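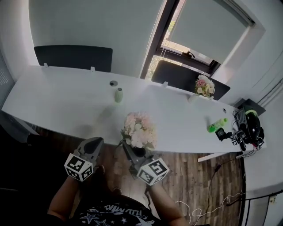 # Marker-loss fault (hand-held grippers)

A **marker-loss fault** is a tracking failure in hand-held gripper systems that use printed cubes to find the position of the tool. It happens when the tracking software cannot recognize enough marker patterns on a cube and continues to report a position that is no longer correct. The fault is best known from the Trurkus system, where it was recorded under the number 1751 and described in a notice dated 20/01/2019.

The fault does not damage the gripper itself. The danger comes later, when the recorded motion is replayed on a robot arm. A jump in the recorded path becomes a jump in the command, and the arm can strike a table or an object at a speed the operator did not expect.

## Background

In systems of this type, a person holds one gripper in each hand and carries out a task, such as moving a vase or picking up a bottle. Each gripper has a white cube with black square patterns on its faces. Software compares the patterns with a stored list and calculates where the cube is and how it is turned. The result is saved as a path, which is later used to teach or control a robot.

The cube is mounted below the jaw, at a fixed distance from it. The software never measures the tip of the jaw directly. A small error in the angle of the cube therefore becomes a larger error at the tip, and this matters most when the jaw is close to something that breaks easily.

The Trurkus system was developed by Hikevetti and used in a test project called Fourie. The project studied household and office tasks done with 2 grippers at a desk.

## Causes

Three conditions were named in the notice. They can appear alone, but the serious cases had more than one of them.

### Hidden faces

When the operator reaches under or against the front edge of a desk, the desk or the forearm may cover part of the cube. If only one face stays visible, the position can still be calculated, but the angle becomes uncertain. There may be two answers that fit the image almost equally well, and the software can change from one to the other between two measurements. Operators call this a "flip".

### Strong light from one side

A window with the blind partly open can make one face of the cube very bright and leave the next in shadow. The borders of the pattern then become unclear. The fault was seen more often in April than in the winter sessions, when less direct light entered the test room.

### Wrong recovery

The third cause was in the software and is regarded as the main one. When a cube was lost, the program continued the last known movement and waited for the cube to return. It was designed to stop after 4 missing measurements. Because of an error in the counter, any partial reading set the count back to zero, even a reading that was rejected afterward. The program could then go on guessing for as long as the cube was half hidden.

## The Fourie incident

During a replay in the Fourie project, a robot arm was following a path for placing a vase near the front of a desk. The path contained a flip followed by a period of guessed positions. The arm turned its gripper sharply, pushed the vase off the desk and pressed against the desk edge until the force limit stopped it. No person was injured. The jaw was bent, and the arm mount had to be aligned again.

A check of the stored recordings found the same fault in 24 of them. Most had not been replayed. In several cases the jump was so short that it could not be noticed in the normal preview, which smoothed the path before showing it — a choice that was criticized later, as the robot received the path without smoothing.

## Correction

Hikevetti changed the counter so that only an accepted reading sets it back to zero. Guessed positions are now marked in the recording, and a path that contains them cannot be sent to a robot without a separate confirmation. The preview shows the raw path.

Tranberg, which supplied the arm used in the project, added a limit on the change of angle between two commands. This limit works independently of the recording software. It does not remove the fault, but it stops the arm before a flip can become a fast movement.

Working instructions were also changed:

- Keep at least two faces of each cube free during a reach.
- Close the blind fully before recording.
- Move loose cables away from the operator's feet and arms.
- Run the first replay at low speed, with no person inside the reach of the arm.

## Remaining limits

The corrected version still loses the cube when it is fully covered. The recording then stops, and the operator must begin the task again. Some users have complained that work close to a desk edge takes much longer than before. A larger cube was tested, but it touched the desk during low reaches and was not adopted.

## See also

- Fiducial marker
- Force limit
- Pose ambiguity
- Robot replay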